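两种示教方式在料箱抓取任务中的比较
课程项目报告

小组成员：Onyekachi Omoregie，Jintana Chantharasri，Tahira Magsi，Mabli Gwynne
指导教师：Temitope Okeke
项目代号：Amura

摘要

本项目比较了两种给机械臂做示教的方法：一种是直接用手拖着机械臂走（下文称拖动示教），另一种是操作者坐在旁边用手柄遥控（下文称遥控示教）。任务是从一个灰色金属料箱里把杂乱的小物件逐个取出来。我们四个人共录制了493条示教，剔除99条后用剩下的394条训练抓取策略，每个策略在同一组物件上做95次抓取测试。只用拖动数据训练的策略成功61次，只用遥控数据的成功68次，两种混合的成功74次。拖动示教单条更快，但靠近箱壁时质量较差，而且录下的图像里有人手，需要回放一遍重新采图。遥控示教慢，操作者要练习，不过数据可以直接使用。

1 背景

上学期的课程作业里，我们用固定程序完成过一个分拣任务，物件摆在定位板上，位置已知，路径点逐个示教。那次作业换一种物件就要重写一遍路径，四个人花了将近三周，最后能处理的物件只有四种。这次想做的是物件散放、位置不固定的情况，抓取动作由模型从示教数据里学。

从示教数据学习抓取的做法已经很多，课上也讲过行为克隆的基本形式：输入是相机图像和机械臂当前状态，输出是下一时刻末端的运动增量，训练时让输出尽量接近人的动作。我们没有在算法上做改动，关心的是数据从哪里来。拖动和遥控都能得到示教轨迹，但人在两种情况下看到的东西、手上感觉到的东西都不一样，得到的轨迹应该也不一样。开题时Temitope Okeke老师建议把问题缩小到一个料箱、一个夹爪、一种相机位置，只换示教方式，我们照做了。

开题时列的三个问题如下：
（1）录一条可用的示教，两种方式各要多长时间；
（2）用同样的网络和训练设置，两种数据得到的策略成功率差多少；
（3）失败的原因是否不同。

2 实验平台

2.1 机械臂与末端

机械臂是实验室现有的KUKA机械臂，安装在料箱右侧，从右边伸进箱子上方作业。末端工具由Jintana Chantharasri装配，是两指平行夹爪。夹爪的控制线和气管沿手臂外侧走，用扎带固定。走线改过两次。第一版扎得太紧，腕部转到极限位置附近时线被拉直，只能把腕部的转动范围限制得很小。第二版在腕部留了一圈余量，活动范围够了，但这圈线会占掉相机画面的一部分，这一点在第5节还会提到。

2.2 料箱

料箱四壁倾斜，用夹具固定在台面上。一开始我们没有夹，夹爪碰到箱壁时箱子会滑动，标定就失效了。夹紧后Tahira Magsi用标定板重新标了一次，之后每天开始前把末端移到台面的参考点上核对，偏差超过2毫米就重新标定。整个项目期间重新标定了三次。

箱底是金属，有反光，靠后壁的位置反光最强。我们试过在箱底铺一层灰色的布，反光确实小了，但夹爪闭合时会把布一起夹起来，后来没有再用。

2.3 相机

相机固定在工作区旁的支架上，位置比料箱高，画面覆盖整个箱底和一部分台面。没有使用腕部相机。原因是腕部相机的线要和夹爪的线一起走，留出的余量还要再大，我们判断得不偿失。相机图像在送入网络前裁剪到料箱区域并缩小。

2.4 遥控装置

遥控用的是带六个自由度输入的手柄，操作者推动手柄，末端按比例平移或转动，扳机控制夹爪开合。比例系数设了两档，粗调用于把末端移到物件上方，细调用于下降和对准。操作者面前有一个显示器，显示固定相机的画面。我们规定遥控时只看显示器，不许抬头看料箱，这样人看到的信息和模型看到的一致。

这条规定执行起来比预想的难。Mabli Gwynne在头两次录制之后提出在操作位和料箱之间放一块挡板，放上以后就没有再出现偷看的情况，之前录的练习数据全部没有计入493条。

2.5 物件

物件共19种，来源是实验室的抽屉和我们自己的东西，有卷尺、带凸点的玩具积木、橡胶质感的软物件、线轴形状的圆件、小金属件等。选择时有意包括软的、圆的、反光的和很小的。过重的没有选，夹爪夹不住。

3 数据采集

3.1 场景布置

每轮从19种物件中随机抽出若干件，装进纸盒后倒入料箱，不再用手整理。如果有物件弹出箱外就重新倒。一轮之内按取出的顺序录制，取出一件算一条示教，直到箱子取空或者剩下的物件四个人都认为夹不到。

由谁录制、用哪种方式，都按事先排好的表进行。每人每次连续录制不超过四十分钟。四个人录制的条数分别为：Onyekachi Omoregie 120条，Jintana Chantharasri 131条，Tahira Magsi 118条，Mabli Gwynne 124条，合计493条。其中拖动246条，遥控247条。

3.2 拖动示教的流程

第一步，机械臂回到起始位置，切换到可拖动的模式。
第二步，操作者握住夹爪上方的部位，将末端拖到目标物件处，踩脚踏开关闭合夹爪。
第三步，抬起物件，拖到箱外的放置点，再踩一次脚踏开关松开。
第四步，把物件放回原来的位置，机械臂自动回放刚才的轨迹，同时录下图像。

第四步是后来加的。最初我们直接使用拖动过程中的图像，训练出来的策略几乎不动。检查后发现每一帧里都有操作者的手和前臂，测试时没有手，图像分布完全不同。加入回放后这个问题解决了，代价是每条示教多花一倍以上的时间，并且物件要放回原位。为了放回原位，我们在显示器上半透明叠加录制开始时的画面，对着叠加图摆。软物件很难摆成原来的形状，回放失败多数出在软物件上。

3.3 遥控示教的流程

遥控示教没有回放这一步。操作者从起始位置开始，用粗调移到目标上方，切换细调，下降，闭合，抬起，移到放置点松开。图像、关节角和夹爪状态同步记录。超过90秒没有完成的记为超时，剔除。

3.4 剔除规则

剔除规则在录制开始前写好，中途没有修改。493条中剔除99条，分布如下：
拖动示教回放失败：52条
遥控示教超时：31条
图像与关节数据不同步：16条，其中拖动6条，遥控10条

剔除后剩394条，拖动188条，遥控206条。不同步的16条集中在两个下午，当时采集电脑同时在往服务器传文件，之后改为录制结束后再传。

3.5 录制时间

拖动一条平均14秒，回放16秒，再加上摆放物件，一条完整的数据平均需要55秒。遥控一条平均38秒，之后可以直接录下一条。只算人在动机械臂的时间，拖动明显快；按得到一条可用数据的总时间算，遥控反而快一些。这和我们开题时的估计相反。

四个人在遥控上的差别较大。Onyekachi Omoregie平时玩飞行模拟，一开始就能在30秒以内完成，Tahira Magsi前二十条平均58秒，最后二十条平均34秒。拖动示教没有这种学习过程，四个人从头到尾时间都差不多。

4 训练与测试

4.1 网络和训练设置

网络由一个图像编码器和一个小的循环网络组成，编码器使用公开的预训练权重。输入为当前图像、末端位姿和夹爪开合量，输出为下一步的末端位姿增量和夹爪指令。所有策略训练1,000轮，学习率、批大小、数据增强相同，不按测试结果挑选检查点，统一取最后一轮。

训练用的数据有四组：
A组：拖动188条
B组：遥控206条
C组：全部394条
D组：从两种数据中各随机抽94条，共188条

加入D组是因为C组的数据量大约是前两组的两倍，如果C组更好，分不清是混合的作用还是数量的作用。D组与A组条数相同。

4.2 测试方法

每种物件测试5次，19种物件共95次，四个策略都用同样的95个初始布置。布置用手机拍照记录，换策略时对照照片恢复。测试时箱内除目标物件外还有其他物件，策略抓到哪一件不作要求，只要把一件物件取出并放到放置点即为成功。因此严格来说，按物件统计的成功率只反映布置的难度，正文只给总数。

以下三种情况记为失败：夹爪闭合后没有夹到；夹到后在放置前掉落；碰到箱壁或箱底触发保护停止。测试时由不参与该轮摆放的人按下开始，并负责判定。

4.3 测试中的典型布置

散放之后，物件落在什么位置差别很大。卷尺比较重，常常停在靠箱壁的地方，一侧没有夹爪下去的空间，只能从另一侧斜着进入。积木落在箱底中间或者角落都比较容易夹，凸点朝上时尤其容易，倾斜时需要腕部转一个角度。软物件展开以后有几条边垂在箱底，夹住中间收拢的部分最稳，夹住边缘则经常拉长后滑脱。

手臂伸到料箱右半部上方时，腕部橙色的关节外壳和旁边那圈黄色、黑色的线会挡住后面的一片区域，落在里面的小件只露出一部分。左边的卷尺、红橙色软件和黑色圆件不受影响。后壁附近的亮带也在画面里，曝光调低以后亮带变窄，但箱底整体变暗，最后采用的是折中的设置。
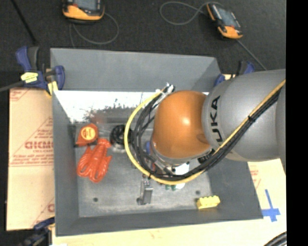

5 结果

5.1 成功率

A组（拖动）：61次成功，64.2%
B组（遥控）：68次成功，71.6%
C组（全部混合）：74次成功，77.9%
D组（混合，188条）：69次成功，72.6%

D组比A组多8次，比B组多1次。B组的条数比D组多，所以D组和B组之间可以认为没有差别。C组比D组多5次，应该主要是数据量带来的。每组只训练了一次，没有换随机种子重复，95次测试里差几次不能说明问题，能够比较有把握地说的只有A组最低。

5.2 失败原因

A组34次失败：没有夹到11次，掉落8次，保护停止15次。
B组27次失败：没有夹到12次，掉落9次，保护停止6次。
C组21次失败：没有夹到9次，掉落7次，保护停止5次。
D组26次失败：没有夹到11次，掉落8次，保护停止7次。

没有夹到和掉落的次数在各组之间接近，差别主要在保护停止。A组的15次保护停止里有12次是碰箱壁，目标都离箱壁很近。

我们回去看了拖动示教的轨迹。拖动时人能感觉到夹爪外侧碰到箱壁，碰到以后会顺着壁面往下滑，这对人来说是很自然的动作，手上的力很小，也不会触发停止。回放时同样的轨迹贴着箱壁走，位置误差1到2毫米多数情况下没事。策略学到的也是贴着箱壁走，但策略的位置误差比回放大，于是就压到了箱壁上。遥控时操作者感觉不到力，只能看画面，大家都会离箱壁远一点，宁可让夹爪斜一些。这样的轨迹看起来不如拖动的利落，对策略来说余量却更大。

5.3 遮挡

B组的12次没有夹到中，有7次目标位于料箱右半部，末端下降到一半时目标被腕部和线束挡住。录制遥控示教时我们自己也遇到过这种情况，处理办法是先退回去看一眼再下降。这种先退后进的动作在数据里有，但策略只学到了一部分，有时会在目标上方来回移动，直到超过时间。超过时间的测试我们也计入没有夹到。

拖动示教没有这个问题，人站在旁边可以换角度看，所以轨迹一次到位。但策略测试时用的仍是固定相机，A组在右半部没有夹到的也有5次。也就是说，人看得到而相机看不到的信息，轨迹里虽然用上了，模型却没有办法知道。

5.4 操作者的感受

录制结束后每个人各写了一段记录，摘录如下。

Onyekachi Omoregie：遥控到后面很顺手，细调档的比例还可以再小一点。拖动比较费肩膀，连续录二十条以后动作会变形。

Jintana Chantharasri：拖动时要小心不要扯到线，手经常要绕开那圈线再握住，姿势别扭。

Tahira Magsi：看屏幕判断高度很难，前几天总是还没到底就闭合。后来学会看夹爪在箱底的影子。

Mabli Gwynne：摆回物件比示教本身累，软的那几件基本靠运气。

6 讨论

对于开题时的三个问题，目前能给出的回答是：在我们的平台上，得到一条可用数据，遥控用时略少；策略成功率遥控略高；失败原因的差别集中在箱壁附近。

这些结论与平台有很大关系。如果有腕部相机，遮挡的影响会小很多，遥控操作者也能看到更多，两种方式的差距可能会改变。如果箱壁是直的，或者夹爪更细，贴壁的问题也会不同。拖动示教需要回放，是因为我们的模型使用图像；如果模型只使用物件位姿，就不需要这一步，拖动在时间上的优势就能保留。

还有两个做得不够的地方。第一，拖动示教里贴壁的轨迹是在全部录完以后才发现的，如果早一点看数据，可以要求操作者与箱壁保持距离，这样比较会更公平。第二，测试布置靠对照照片恢复，四个策略之间物件的位置难免有小的偏差，软物件偏差更大。测试顺序是A、B、C、D依次进行，没有打乱，越往后摆得越熟练，这一点可能对结果有影响，我们没有办法估计。

7 后续工作

（1）重新录制一批拖动示教，要求夹爪外侧离箱壁至少1厘米，看A组的保护停止是否减少。
（2）把线束改到手臂背向相机的一侧。Jintana Chantharasri已经画了支架的图，尚未加工。
（3）每组训练至少三次，给出成功率的波动范围。
（4）测试时打乱策略顺序，判定的人不知道当前运行的是哪一个策略。

8 分工

Onyekachi Omoregie：采集程序，遥控手柄的接入，报告第2节和第3节。
Jintana Chantharasri：夹爪装配和走线，料箱固定，现场安全。
Tahira Magsi：标定，网络训练，报告第4节和第5节。
Mabli Gwynne：排班表，测试布置和记录，失败原因标注，报告其余部分。
四人均参加示教录制和测试。

失败原因由Mabli Gwynne先标注一遍，Tahira Magsi独立标注第二遍，有6次意见不同，看录像后商定。

附：录制前检查项

末端移到台面参考点，读数偏差不超过2毫米
料箱夹具逐个用手拧一遍
腕部转到两侧极限，看线束有没有拉紧
脚踏开关和手柄扳机各试三次
采集电脑关闭文件同步
硬盘剩余空间大于50 GB
急停按下再复位一次，在记录本上签名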